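Residents > Meetings > Minutes

June 2021 – by Asuka Ueda

4 min read

Ridgeway Allotment and Garden Society – Minutes of the Monthly Meeting

Held in the side room at Putley Hall, 7:00 p.m.

Present: Otis Sorensen (chair), Asuka Ueda (minutes), Booker Fitzsimmons, Obsa Feyisa, and plot holders from the upper and lower fields.

Apologies: Myrtle Lyons sent a written note on the seed order, which was read out under item 5.

1. Minutes of the last meeting

Accepted with one correction. The gate code was changed on the Saturday, not the Friday. Booker proposed, Obsa seconded.

2. Matters arising

The broken pane in the lower greenhouse has been replaced. Otis paid for the glass and has given Asuka the receipt.

The bees are staying. The landowner has no objection provided the hives remain behind the hawthorn hedge and there is a sign on the path. Booker has the sign and will put it up.

No reply yet from the neighbor on Putley Lane about the overhanging sycamore. Otis will call at the house.

3. Water

This took up most of the evening. Pressure on the upper field has been poor since the middle of spring and the last four plots on the line get almost nothing after 6 p.m. Obsa walked the line with a plumber from Beltari. There is a slow leak at the joint by the compost bays and the pipe beyond it is narrower than the rest.

Beltari gave two prices. Fixing the joint alone would be $100. Replacing the narrow section, with a new tap at the far end, would be $2000, and that includes digging the trench and filling it again.

Several members thought the second price was too high and asked whether we could dig the trench ourselves. Obsa had asked. Beltari would take some money off but would want the trench at a set depth and open for inspection before the pipe goes in. A member from the upper field said he had dug there and it is clay with brick in it.

Otis suggested fixing the joint now and seeing what difference it makes. Booker was against paying twice for the same stretch of pipe. After discussion it was agreed to fix the joint now and come back to the rest in August, with a second price from another firm if one can be found.

Vote: carried, with two against.

Until then, upper field members are asked to fill cans before work where they can. Hoses are not to be left running unattended on either field. This is already in the rules.

4. Membership forms and plot map

Asuka reported that the new form is finished. It is one page, both sides, with the plot number at the top and the emergency contact on the back. The map has been redrawn to show the two half plots made from old plot 32. Paper copies will be handed out at the hall, and anyone who wants the form by email should ask Asuka. 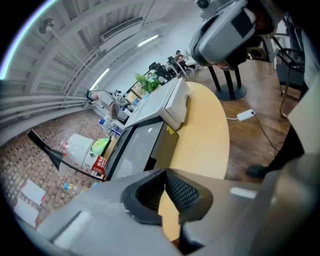

Ridgeway Allotment and Garden Society | Records and Membership

There was a question about whether phone numbers should go on the list pinned up in the shed. It was agreed that names and plot numbers only will be shown, and that Asuka will keep the phone numbers. Members who want theirs shared with plot neighbors can tick the box on the form.

Forms are to be returned to Asuka or put through the slot in the shed door. Please write clearly. Last year's included two that could not be read and one with no name on it.

The waiting list was discussed briefly. The half plots have been offered to the next two households. One has accepted, the other is away and has asked for another week. Agreed.

5. Seed and bulk order

Myrtle's note said that the Mamum catalog has arrived and that the discount starts at $50 per order, so it is worth putting everything together again. She will take lists for onion sets, garlic and broad beans. Garlic ran short last time and she would like people to order what they mean to plant.

Members asked about potatoes. Myrtle does not want to handle them because of the weight. Obsa offered to collect a potato order with his van if someone else will take the names. This was left open.

6. Compost bays

The middle bay has had plastic ties, a seed tray and part of a carpet in it. Booker emptied it by hand and does not intend to do so again. The left bay is for new material, the middle bay is resting, and the right bay is ready to use. New labels are needed and Booker will paint them.

No cooked food in any bay. Rats have been seen by the lower fence.

7. Open day

Agreed to hold it in August, on a Sunday afternoon, with the date to be set once the hall is confirmed. There will be a plant table, teas and the children's sunflower measuring. The tombola will not run this year, as there was no one to take it on.

Otis asked for upper and lower fields to have one cake table between them. There was some disagreement and it was put to the next meeting.

8. Any other business

A wheelbarrow with a green handle has been left by the water tank. It will go into general use if it is not claimed.

Bonfires: none before dusk, and none at all while it is this dry.

The lock on the tool shed sticks. Lift the door slightly while turning the key. Obsa will bring some oil.

Meeting closed at 8:50 p.m.

Actions
Otis – neighbor about the sycamore; book Putley Hall for the open day
Obsa – confirm joint repair with Beltari; second price for the pipe; oil for lock
Booker – bee sign; compost labels
Asuka – forms and map; reply to waiting list
Myrtle – seed lists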